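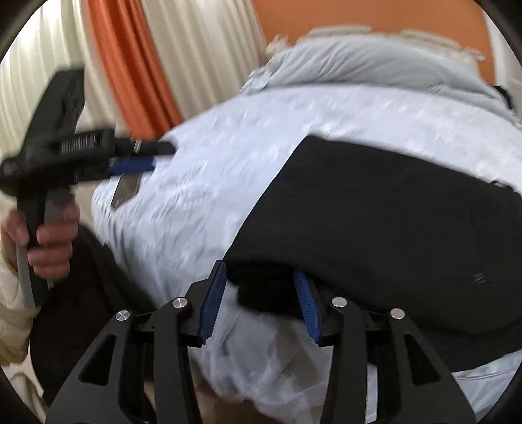 Fesgate Town FC online ticketing
Season ticket transfer fails at checkout
Status: Closed
Opened by: Wellington Tavares, ticket office
Assigned to: Gøran Blomqvist, Zanel support

Wellington Tavares
Supporters trying to pass a season ticket to a friend for the Rutherford match get as far as the confirm button, then see "Seat not available". The seat still shows under the original holder. All the complaints so far are from the Rovia Stand. I tried it with a test account on Chrome and Firefox, same result. Main Stand transfers go through.

Gøran Blomqvist
Thanks. Can you send me a seat that fails, and tell me whether the holder is adult or concession?

Wellington Tavares
Row 18, seat 4. Adult. The friend is an adult too.

Gøran Blomqvist
Found the seat. It is marked as sold in the season ticket list but as held in the match list. The transfer checks the match list first and stops there. Was anything changed on the stand plan recently?

Wellington Tavares
Block 3 was renumbered in October when the new gangway went in. We haven't had transfers switched on until now, so it wouldn't have come up.

Gøran Blomqvist
That fits. The old block hold was never lifted for league matches. I have removed it for Rutherford at home and rebuilt the match list. Please clear the basket on your test account and try again.

Wellington Tavares
Worked for row 18. A seat in row 4 still gives the error.

Gøran Blomqvist
Row 4 had a second hold, entered by hand under "segregation". Do you still need it?

Wellington Tavares
No, that was for a cup tie. Please take it off.

Gøran Blomqvist
Removed. The remaining home fixtures are done as well.

Wellington Tavares
Both rows fine now, and the barcode scans at the turnstile. Happy to close.

Closed 11th April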